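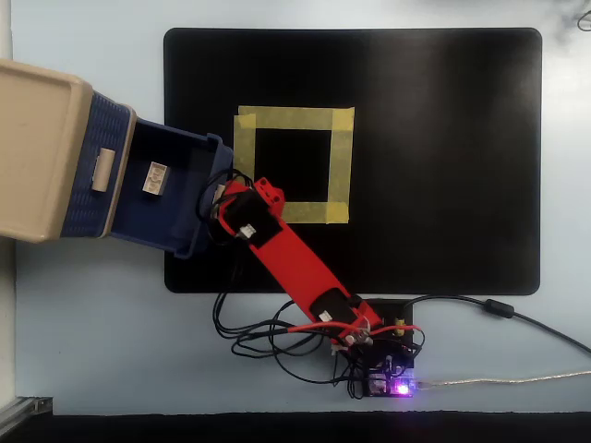
A red arm, an open drawer and one small white brick.

Tilard Horror Shorts Night: FAQ

What is it?
An evening of short horror films, held every February in the old Wellano cinema. Two screenings, one at 6 pm and one at 9 pm, with the nastier stuff in the second.

How frightening is it?
Depends on you. Last year's winner, Milovan Gashi's The Lodger Downstairs, sent several grown adults out to the foyer, where they claimed to be looking at the biscuits. We print a warning next to each title. Please read it before you buy, as we don't refund people for being scared.

How many seats are there?
200, of which two are behind a pillar. Those go for half price and are oddly popular.

Can I bring my children?
To the early screening, if they're over 12. The late one is strictly 18 and over, and Marjatta Leinonen on the door has heard every version of "he's just small for his age".

How do I send in a film?
Upload it through the entry form by the end of October. Fifteen minutes at most, credits included. Films in any language are welcome with English subtitles. If yours ends with the hero waking up in bed, know that Kalevi Rantala watches every entry and has views.
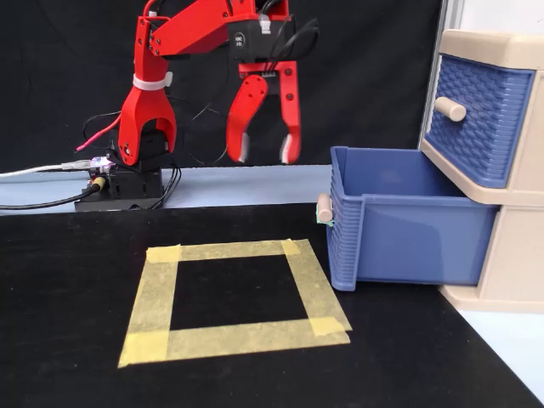

Who picks the winner?
The audience does, on paper slips. Impi Mustonen counts them during the break and will not be bribed — people have tried, mostly with crisps.

Is there a prize?
A trophy shaped like a severed hand, plus whatever is in the bucket. The bucket record is 2781 kroner, set the year Ulla Kinnunen stood next to it and stared.

Can I come in costume?
Yes, but masks come off when the lights go down. The people behind you would also like low hats.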